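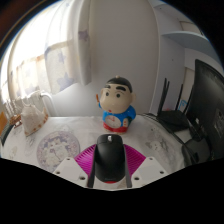

The Tullside branch library asked for this grant to find out whether a late opening on two evenings would bring in people who can't come during the day. Six months in, I can report that it brings in some of them, and I would be careful about saying more than that. The proposal talked a lot about computer access, on the theory that evening visitors would want a screen, a keyboard and a plain black mouse with a scroll wheel more than they would want books. That theory came from a survey of 17 people, most of whom were already in the building when we asked.

Door count for the period was 547 evening visits. The target was 200, so on paper we are well ahead. I don't trust the number. The counter at the side entrance logs a person going out to take a phone call and coming back in as two visits, and we had no way to correct for it until September, when Brullix sent a replacement unit. The new one gives lower figures. I would use those for any decision about a second year.
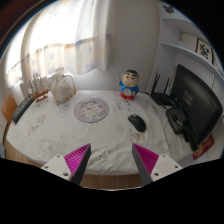 Page last changed: October 7, 2018

Spending is almost 4000 dollars to date, mainly wages and heating. The D'Amico quote for the outside lights came in higher than we had planned and I have not signed it. They say the price covers a five-year repair plan. I asked what the plan would pay for and have had two different replies. Until I get one in writing, the path stays as it is, and it is dark.

Staffing is the weak spot. Ilaria Santoro has covered most of the late shifts herself, and the proposal assumed four people taking turns. Two of them dropped out before the start. We have shown that one willing person can keep a branch open late, which we knew. 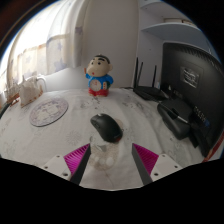
The homework table was the other promise. It ran on nine evenings and was well liked by the families who used it, but they were largely the same families each time. The school has offered to send a note home. It made the same offer in the spring and I never saw the note.

For the next period I am asking to move the unspent lighting money to wages, and to drop the claim about "new users" from the goals unless we start recording library card sign-ups by hour. The current system can't do that. The vendor says the next version will. I have left that line out of the budget.

Revised tables will follow once the new counter has run for a full quarter.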